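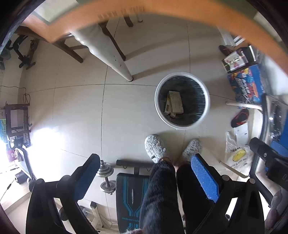
ok Saturday job, finally: the medicine drawer. doing it from the chair with the bin just past my slippers bc I refuse to stand up for this

rule is simple. bag of pills stays if it's in date and I know what it's for. everything else out

cardboard was the real problem. so many boxes. a whole drawer of boxes and leaflets folded up like road maps

flattening as I go, otherwise the bin is full in 2 minutes. learned that in the kitchen last August

Seidu Zakaria asked in the replies if I'm throwing actual pills in the trash. no!! pills go in a ziploc, ziploc goes back to the pharmacy. only packaging in the bin

(yes paper should be in recycling, our building's is locked on weekends, dont start)

next up

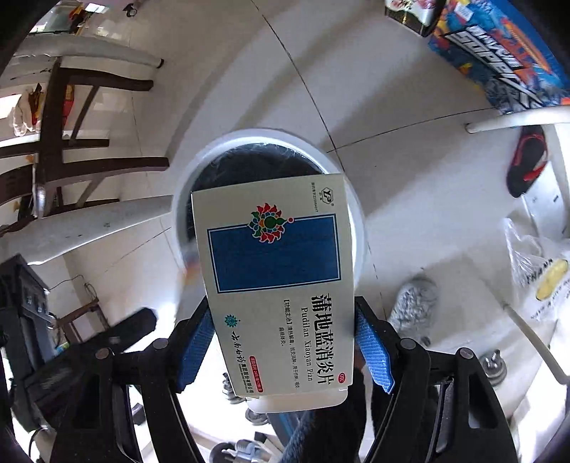 Pudilan Xiaoyan Pian, the Yunnan Baiyao one. Box only.

also writing the expiry on the foil with a sharpie before the box goes. do this. past me did not do this and now theres a strip of mystery tablets

mystery strip goes in the ziploc obviously

Ayodele Nnaji says get a Flindow organizer w/ the little dividers. looked. not paying that for a plastic tray, old cookie tin is fine

tin is labeled "sore throat / cold / stomach". bandaids get their own bag

thermometer found. battery dead. of course

still to do: bathroom shelf, the basket by the door, whatever is going on under the sink

might get to the weights corner after. might not

drawer closes now tho. all the way. first time since we moved in

ok bathroom shelf, brb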